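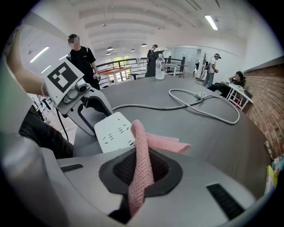
When should a new trader apply for a pitch at the Torkley covered market?
Applications should reach the Market Office at least six weeks before the first intended day of trading. Casual pitches may be offered sooner when a regular trader is absent, but they cannot be reserved.

How to Apply for and Set Up a Market Stall

Last revised 27 March 2024

This page is for anyone who wishes to sell goods at Torkley for the first time. Traders who already hold a license and want to change their line of goods should use the shorter variation form, available at the Market Office counter.

Step 1. Decide on the type of pitch

The market offers permanent stalls, weekly pitches and casual pitches. A permanent stall is let for a full year and has a lockable shutter, a light fitting and one electrical outlet. A weekly pitch is an open table on the same site each week. Casual pitches are given out on the morning of trading to people on the waiting sheet.

New applicants are normally advised to begin with a weekly pitch. The fee is lower, and an agreement may be ended with two weeks' written notice. Stalls in Hudec Row, on the north side of the hall, are kept for fresh food and are not offered to sellers of clothing, household goods or crafts.

Step 2. Check whether your goods are permitted

The market limits the number of stalls selling the same kind of goods in each aisle. Before completing the form, ask the office whether your category is open. If it is full, your name can be placed on a list, which is reviewed every May.

Secondhand electrical items, live animals and knives may not be sold in any part of the hall. Prepared food may be sold only by traders who hold a current food hygiene certificate and whose vehicle or kitchen has been inspected.

Step 3. Gather your documents

You will need proof of identity, proof of address, and a certificate of public liability insurance that names you or your business as the insured party. Copies are accepted with the application, but originals must be shown at the interview. Food traders should also bring their most recent inspection report.

Step 4. Submit the form and deposit

Return the completed form in person or by mail. A deposit of $79 is payable for a weekly pitch and $300 for a permanent stall. The deposit is refunded within one month of the end of the agreement, less any cleaning or repair charges. Forms received without a deposit are held for ten working days and then returned.

Step 5. Attend the interview

Interviews are held in the office above the east entrance and last no more than half an hour. They are conducted by Zdeňka Murín, Market Superintendent, or by her deputy, Philomena Yakubu. Please bring a simple sketch of your proposed display. It need not be to scale, but it should show the height of any shelving or rails.

Step 6. Set up on your first day

The loading gate on Rokum Street opens at 6 a.m. Vehicles must be unloaded and moved before the hall opens to the public. Report to the gate desk first — you will be given a pitch card, which should be displayed where an inspector can read it.

Keep all goods within the painted lines. Nothing may be hung from the ironwork or the sprinkler pipes. Table coverings should fall to the floor on the customer side but must not trail into the aisle. Prices must be marked on or beside every item.

Step 7. Close down

Trading ends when the bell is rung. Do not begin packing before then, even if stock has run out. Flatten cardboard and take it to the cage by the loading gate. Food waste goes in the sealed bins behind Hudec Row — never in the general containers. Return your pitch card to the gate desk before leaving.

Fees and absences

Weekly rent is due in advance at the office. A trader who cannot attend should call before 7 a.m. on the day. Two absences without notice in the same quarter may lead to the pitch being offered to another applicant.

For permanent stalls, request Form 212 and the Drundex shutter key agreement together. The two must be signed on the same day.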